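Three weeks after the fault report from Siltolau was closed, I still can't find anyone willing to say what the fault was. The one-page summary says "grip confirmation error, resolved in software". I have read that sentence perhaps twenty times. It tells me that something was confirmed which shouldn't have been, and that somebody has since typed something into a computer.

What happened is easy enough to tell. Siltolau is a supported housing block, and since the spring it has had 2 of Enia's bed-making robots on trial. On a Friday afternoon one of them took hold of a blanket on an occupied bed, reported that it was holding a single layer, and pulled. It had the blanket, the sheet and the sleeve of the resident's cardigan. She was drawn sideways towards the edge of the mattress. A care worker hit the stop button, and the resident came away with a bruised elbow and a strong opinion of the machine, which she has shared with anyone who sits down next to her.

Enia's view is that this was rare. In April, its spokesman Teun Meijer told a residents' meeting that the robots had done 1817 grasps at Siltolau with a single incident. I was at the meeting and wrote the number down. I also wrote down a question that didn't get an answer: how many of those grasps were on a bed with a person in it? The trial agreement, which anybody can ask to see, says beds are to be empty. So the honest figure for the thing that went wrong may be one out of very few.

I have no quarrel with the idea. Changing beds ruins backs. My mother did it for a living and could not lift a kettle by the time she was sixty. If a machine could take the heavy half of the work I would hold the door open for it. My quarrel is with the belief that cloth is a small matter, a sort of warm-up exercise before the real robotics begins.

Cloth is horrible. A cup has one shape all day long. A blanket has a new one every time you breathe near it, and from above, two layers look very much like one. People settle the question with their fingertips, rubbing the fabric a little before they commit to a pull, and they do it so quickly they couldn't tell you they had. A pair of plastic fingers has to be taught it, which means somebody has to pick up a great deal of bedding with the same sort of fingers, in rooms like the ones where the robot will work, while everything is recorded.
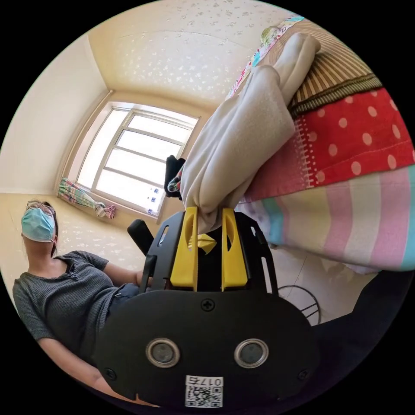
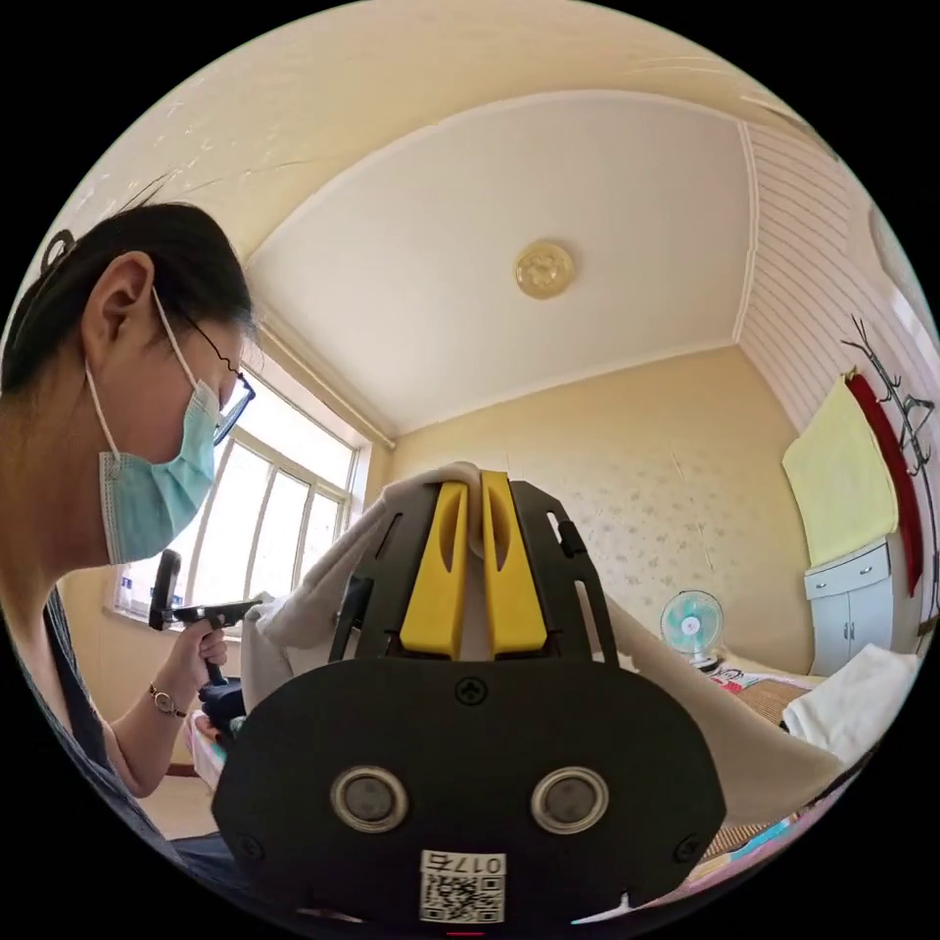
*Hand-held gripper work beside a bed, with cloth held between the yellow fingers.*

I find this part of the trade oddly reassuring, and it is where I would put the money. A bedroom with patterned covers and too much light from the window is a fair test. A grey table in a laboratory is a poor one, and Enia's own demonstration film was shot on a grey table, with a single white sheet ironed flat.

But look at what such a session can and can't teach. The person with the gripper knows which layer she means to lift. If she catches two by mistake, she can let go and start again, and unless the people in charge are strict about it, the bad attempt is thrown away as spoiled. The robot then learns from a long parade of good grips. It gets very little practice at being wrong, and when it is wrong it has no reason to suspect so. At Siltolau it felt resistance, took this for a heavy blanket, and pulled harder.

I asked Enia whether failed grips were kept. The reply said that its training library held 406 hours of "high-quality manipulation". I asked again and got the same sentence with a different greeting. Peeters, the small firm that services the machines, was more forthcoming. Its engineer told me the pulling force had been set with wet laundry in mind, in an earlier product, and had been carried across. She thought it far too high for anything near a person. She had put that in an email before the trial began.

So now we have a second account of the fault, and it has nothing to do with grip confirmation. A robot that misjudges a blanket is a nuisance. A robot that misjudges a blanket and can drag a grown woman across a mattress has been given too much strength, and that was a choice made by people with their eyes open. Software did not resolve it. The force limit, so far as I can discover, is where it was.

The housing association says it relies on Elta, the inspection body it hired, and Elta says its certificate covers the machine "as intended to be used". An empty bed, in other words. Nearly every bed at Siltolau has somebody in it at some point in the afternoon, as any of the staff would have said if they'd been asked. Nothing on the robot checks. There is a weight sensor on the market that slips under a mattress leg, and the care worker who pressed the button told me she had suggested one in the first week.

I would like three things before the robots are switched on again. Publish the fault log, including the attempts that failed and did no harm. Cut the pulling force to something a tired person of eighty could resist with one hand. And fit a check for an occupied bed that doesn't depend on a busy worker remembering a clause in an agreement.

Enia wants to restart within 5 weeks. Mr Meijer has described the present pause as a courtesy to residents. The residents I spoke to had understood it to be an investigation, and they would like to know who is carrying it out.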